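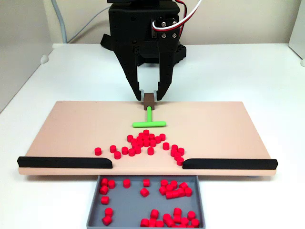

Tabletop game library opens at Hodlow Hall

HODLOW – A lending library for tabletop games and hand-skill puzzles opened in April in the side room of Hodlow Hall, with 265 items on its shelves and a bench where people can try things before taking them home.

The library is run by Kolico, a small nonprofit that had been lending games out of a storage unit since last fall. Members pay $6 a month and can keep up to two items at a time. Children can borrow on a parent's card.

Director Hiwot Ambaye said the collection leans toward games that use the hands: sorting boards, stacking sets, marble runs and several kinds of pusher game, in which players use a small tool to move loose pieces across a board and through a gap into a tray.

"Most libraries already have the card games and the big strategy boxes," Ambaye said. "We wanted the ones people don't buy because they take up half a closet."

The pusher boards have been the most requested item so far, according to Ambaye. The basic rule is simple. Pieces start in a pile, and the player has to clear them through the opening without lifting the tool from the board. Rails along the front keep the pieces from going over the edge anywhere else. Some families play against a timer, and others take turns and see who leaves the fewest pieces behind.

Njoroge Muriithi built several of the boards in his garage and gave them to Kolico over the winter. He said the rails took the most work. Early versions used wood strips, and the pieces bounced back off them into the middle of the board. He switched to foam after his daughter complained about the noise.

"The width of the gap matters more than anything else," Muriithi said. "Too wide and it's over in one push. Too narrow and everything jams up in front of it."

He is now working on a set with tools of different shapes. A tool with a wide crossbar moves a lot of pieces at once but is hard to use in the corners, he said, and a narrow one does the opposite.

The side room was last used by the Camenzind sewing club, which moved upstairs in January. Kolico repainted it, put in shelving along two walls and kept the club's long cutting table for repairs. Returned games are checked there for missing parts before they go back out. Replacement pieces are kept in labeled jars, and borrowers who lose a few are asked to say so when they bring the game back. There is no fine for the first loss.

Sumeya Chala of Hodlow visited on opening day with her two sons and left with a marble run. She said she had planned to stay for a few minutes and was there most of the afternoon. Her older son put his name on the waiting list for a pusher board.

That list had nine names on it at the end of the first week. Ambaye said borrowers are being asked to return the boards after one week instead of the usual three until more are ready.

The library is open from 2 p.m. to 6 p.m. on weekdays. New members need a photo ID and proof of address. Games in good condition can be dropped off at the front desk of the hall during the same hours, but Kolico is not taking jigsaw puzzles at this time.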